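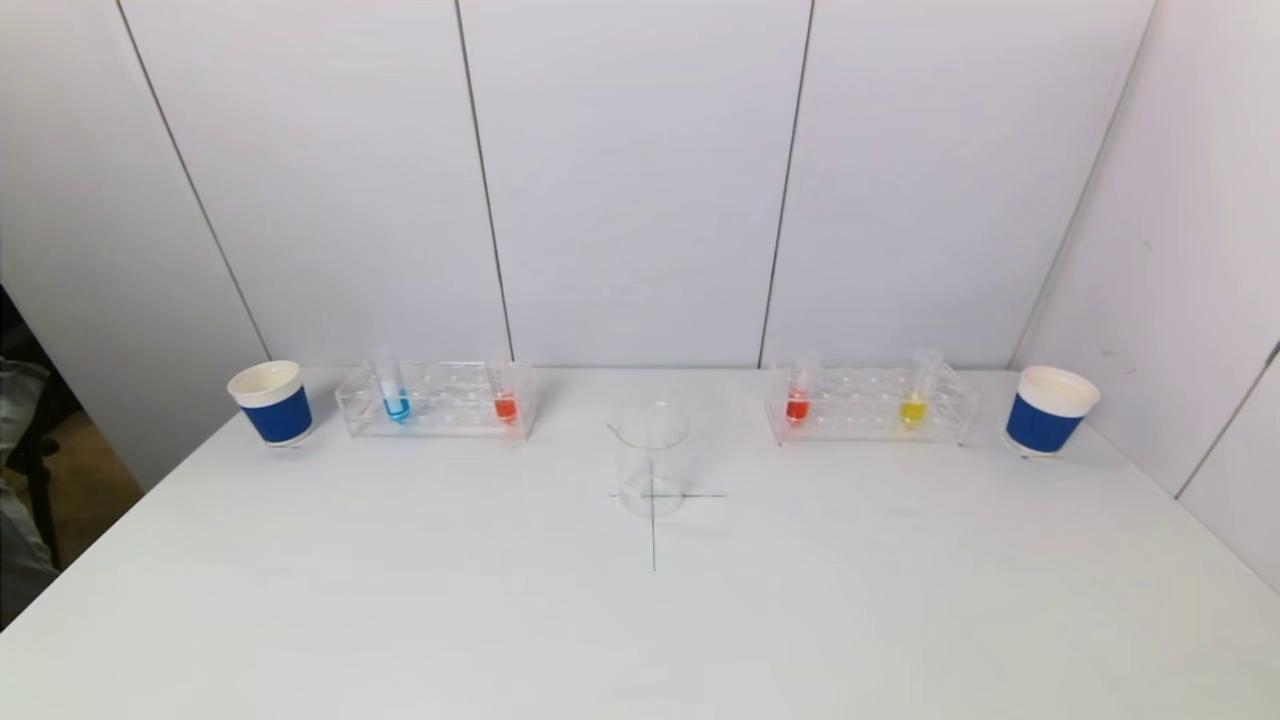
Print this page | E-mail this to a friend

The dye lady of Fellbridge

Rosalind Holloway is late, and so am I, so we start in the parking lot. She has two bags of onion skins in the trunk. Dry ones, the papery outside part. A grocer on the east side saves them for her.

"People think you need fancy stuff," she says, hauling one out. "You need a pot and some patience. And a lot of onions, I guess. I don't even like onions."

Holloway has been dyeing wool for a living for eleven years, mostly for knitters, mostly by mail. Last year she sold 4,000 skeins. Before that she taught middle school science, and it shows. She keeps a notebook for every batch. Weight of the wool, weight of the plant, water, time, what went wrong. She is on batch 258 of the current run and can tell you about most of them.

Upstairs, coffee. Radio going. I ask about the first one.

"Beets. Everybody starts with beets. Gorgeous pink, I made my sister a hat, and by May it was the color of a paper bag." She laughs. "Beets don't last. Neither does red cabbage. I love cabbage, it's so pretty, you add a little vinegar and it goes pink, baking soda and it goes blue-green. Kids go nuts. But I won't sell it to you."

What will she sell? Madder for the reds. Weld for yellow. Indigo for blue, and indigo is the one that makes her swear.

"It's alive, sort of. You can do everything right and come down at six in the morning and the vat's just sulking. Ritu is better at it than me." 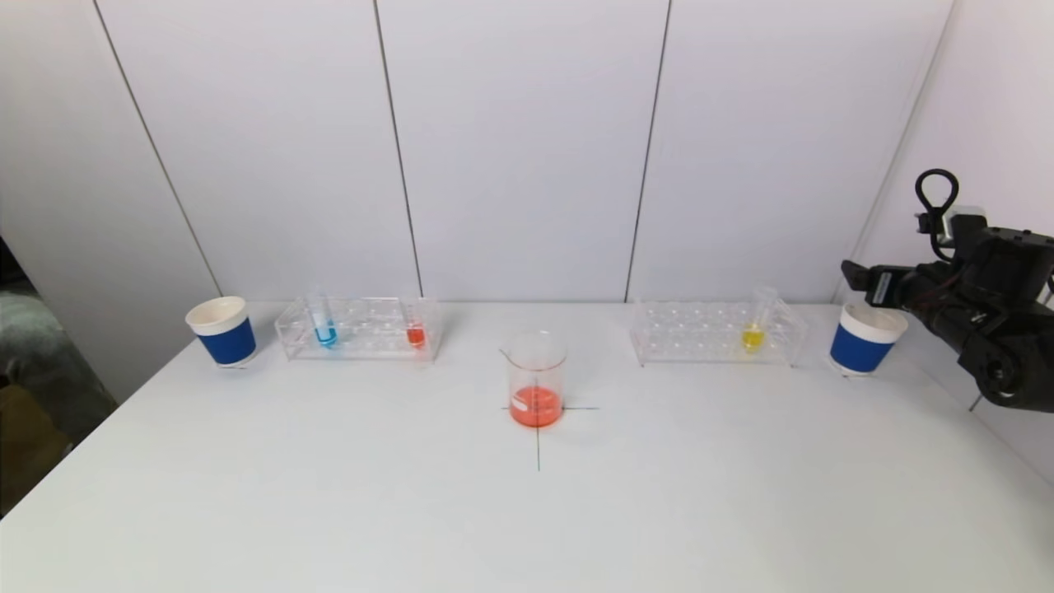
Red, yellow and blue, the three Holloway mixes everything from.

Ritu is Ritu Pal, who came in to help with packing one winter and now runs the blues more or less by herself. She is quieter. She tests the vat with a scrap of white yarn tied to a stick, and doesnt like being talked to while she does it. I got one quote.

"Green is two pots. Yellow first, then blue. If you rush the yellow you can tell."

The business nearly quit in its third year. A shop called Alcantara ordered 2,000 skeins in one shade, a dusty rose, and Holloway said yes before doing the math. The madder came from two different suppliers. The first half matched. The second half came out brick.

"I called them up crying. They took the brick! It sold out first. They still order it every fall."

So is she growing? Hiring? She makes a face. There's been talk of a bigger space across the river, rent is 90 dollars a month more then she pays now, and it has a real floor drain. She brings up the floor drain three times.

"I'd do it for the drain," she says.

She's teaching a beginners' class again this spring. Onion skins, wool only, bring an apron. Then the phone goes and it is the grocer, he has another bag.

Print this page | E-mail this to a friend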